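3.2 Sorting and the hidden hours

Most of the time-use work on laundry counts the washing and stops there. Dissanayake took washing, drying and ironing as one block, Jurkov split off the ironing, and neither had a line for what happens between the dryer and the closet. Our diaries did. Respondents in Jusstead were asked to write down any task over 5 minutes long, in their own words, and we coded afterward. Hence the messy categories in Table 2. "Putting away" came up far more than we had planned for – so did "looking for things."

The older material helps here. The Skolar housing survey of 1958 asked women in the new apartment blocks how much closet space they had and whether it was enough. Nearly everyone said no. The follow-up question (what do you do about it) was left open and the answers were never coded. Britta Wegener went through the cards again for this project, 54 of them readable, the rest water damaged. What she found was mostly about seasons. Winter coats under beds. Summer dresses in a suitcase at a sister's house. Twice a year the whole lot changed places, and the changing took a full day or more.

That day does not show up in any weekly diary unless the diary week happens to hit it. Same problem in our own data. We collected in December, too late for the fall changeover and too early for spring, so the figures in this section are low. How low we can't say.

A second point, about who does it. Cooking has moved somewhat in the households we followed, shopping too. Clothes care has not moved much. Men in the sample wrote down washing as a task, one start and one finish. Women wrote down washing, then hanging, then folding, then sorting out what no longer fit the kids, then taking that to somebody. Whether the men did less or just wrote less is a fair question and the diaries alone can't settle it. The interviews lean toward less.
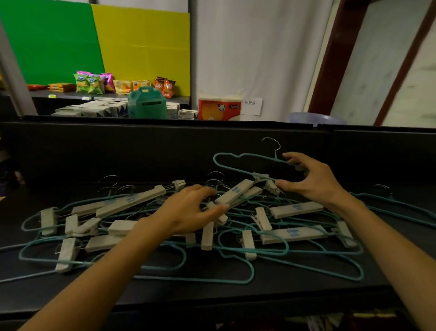

Figure 4. Hangers with clips, sorting by hand.

Storage goods make this harder to read, not easier. Every interview had some version of the same story: bought more bins, bought more hangers, had more to sort. One respondent had kept every hanger that came home with a pair of pants and could not say why. Another threw them all out each spring and bought new ones by fall. Cheap goods lower the cost of owning clothes and leave the cost of handling them where it was. Jurkov makes the same argument for kitchens, see his chapter on drawers, and we think it carries over allmost unchanged.

On money. Households that paid for help with cleaning rarely paid for help with clothes. Reasons given: private, too fussy, quicker to do it myself. The last one is interesting becuase the same people called it the slowest job in the house. We did not push on this in the interviews and should have.

Limits. Small town, one employer, homes mostly owned. About 3000 diary entries in all, but a good share of those are meals and school runs, so the clothes entries are thin once split by age of respondent. We report them by household only. Renters are missing almost completely and they are the ones with the least closet space – a gap the next round of diaries has to fill before anything in Table 3 is used for comparison with other towns.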